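FOR IMMEDIATE RELEASE
April 4, 2019

Fairweather opens its second repair and swap shop in Brinside

Hi, I'm Tane Grimshaw, and I run Fairweather, the little shop on Kondier Street where people bring in household stuff they'd otherwise throw out. We're opening a second shop in Brinside this month and I'm so excited I've already lost the keys twice!

The new place is bigger (a real back room, finally) and has its own sink, so we can wash things on site and stop hauling them home in my car.

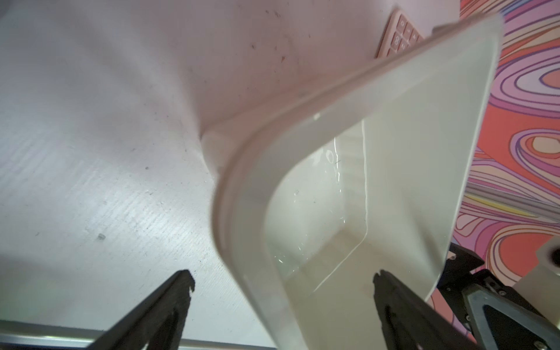 Last year 2,087 items came across our counter, mostly kitchenware, lamps, desk stuff and a truly silly number of umbrellas. In February alone we had 53 people sign up as members, and a lot of them drive over from Brinside, so picking the next town was easy. Membership stays the same price at both shops, and your card works at either one – no need to sign up again.

We'll have a school and office shelf right by the door, too. Parents kept asking for it, and teachers can take what they need for their classrooms at no charge. 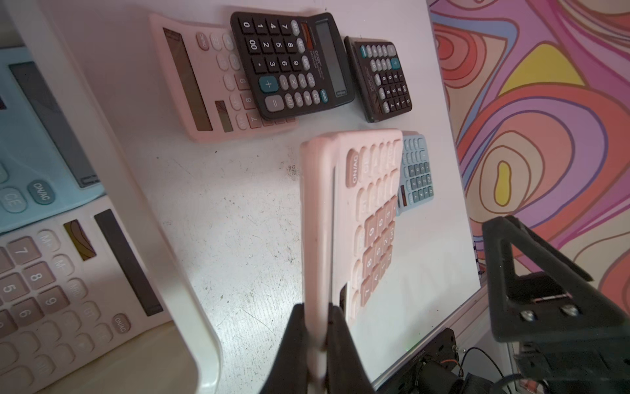 Our neighbors at Ostano Bakery are doing the coffee and rolls for opening day, and the first 47 people in the door get a free tote bag. Bring something to swap if you have it. Please, no mattresses and no paint – we just can't take them.

I'd love to see 4,000 items find a new home this year between the two shops. Stop by and say hello!

Press contact: Tane Grimshaw, Fairweather. Interviews and shop visits are welcome, just ask for me at the Kondier Street counter.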